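The ferry to Urnarville left at ten past six, and Dinesh Kaimal was on the quay by five because he did not trust the bus. He had one suitcase, a coat that was too warm for March, and a tin of biscuits for his uncle. The ticket office was shut. A man inside was eating soup and did not look up.

His uncle had written to him in January. The letter was two pages long and most of it was about the roof. At the end it said that the shop would have to close unless somebody took it on, and that he was not asking, only saying. Dinesh had read it on his lunch break at Giltitz, where he had worked in the accounts office for 11 years, and then he had put it in a drawer.

He took it out again in February. He gave a month's notice the same afternoon. His manager said he was sorry to hear it and asked whether he had finished the quarterly returns.
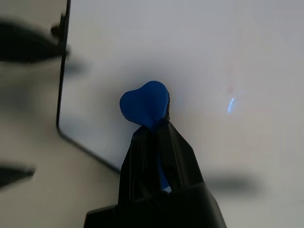 The crossing took 90 minutes. Dinesh sat by the window on the lower deck and watched the lights of the mainland get smaller. A woman across the aisle was knitting something grey. She asked if he was going over for a visit.

"To work," he said. "My uncle has the clock shop. Venkatesh Nair."

"On Millia Street?"

"Yes."

"He had my mother's clock for two years," she said, and went back to her knitting. After a while she added, "It goes very well now."

His uncle was waiting at the other side with a torch, although the whole harbour was lit. He was thinner than Dinesh remembered, and he wanted to carry the suitcase. They argued about it briefly and then carried it between them, which was awkward on the hill. Neither of them mentioned the letter. His uncle talked about the roof.

The shop was on the ground floor and the living rooms were above it. Dinesh was given the back bedroom, where he had slept in the summers when he was a boy. The bed was the same one. There was a new lamp. Through the floor he could hear the clocks, none of them quite together, and he lay awake until they had all struck one.

In the morning his uncle showed him the book. Every repair was written in it by hand, with the name of the owner, the fault and the price. Dinesh turned the pages slowly, as he would have done at work. There were 70 clocks on the shelves waiting to be collected, and some had been waiting since before he left school.

"Have you told these people they're ready?" he asked.

"They know where I am," said his uncle.

"But have you written to them?"

"Some of them have died."

Dinesh made tea. Then he sat down with the book and a pad of paper and began to copy out the names. His uncle stood behind him for a time, breathing through his nose, and went off to open the shutters.

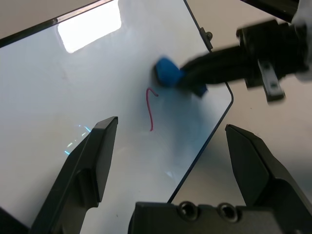 By Saturday he had sent out all the letters that could be sent. His uncle said it was a waste of stamps, but he had put on a clean shirt. They spent the hour before opening getting the place ready. Dinesh swept the floor and his uncle took down the long case by the door, the one with the bad hinge, to do its front. He laid the clear panel flat on the table and went over it with a bright blue cloth or sponge, and the ceiling light showed in it as a hard white patch near one corner. Dinesh watched him do this twice before he said that it was only the light. His uncle said he knew that.

The first person came at half past nine. It was a man called Nadar, who ran the chandler's, and he had the letter in his hand.

"This says it's ready," he said.

"It's been ready a good while," said Dinesh, and found it on the second shelf.

Nadar wound it and held it against his ear. He said it had been his wedding present and that his wife had thought it was lost. He paid the price in the book, which was so low that Dinesh was ashamed to ask for it, and shook hands with both of them.

Four more came before lunch. One of them was the woman from the ferry, who had nothing to collect. She had brought a carriage clock in a pillowcase and she set it down on the counter.

"It stops at night," she said.

His uncle bent over it and opened the back. He looked for a long moment and then moved aside.

"Well," he said to Dinesh. "Have a look. What do you think it is?"

Dinesh had no idea. He pulled the stool up to the counter anyway, and his uncle went to fetch him the small screwdriver.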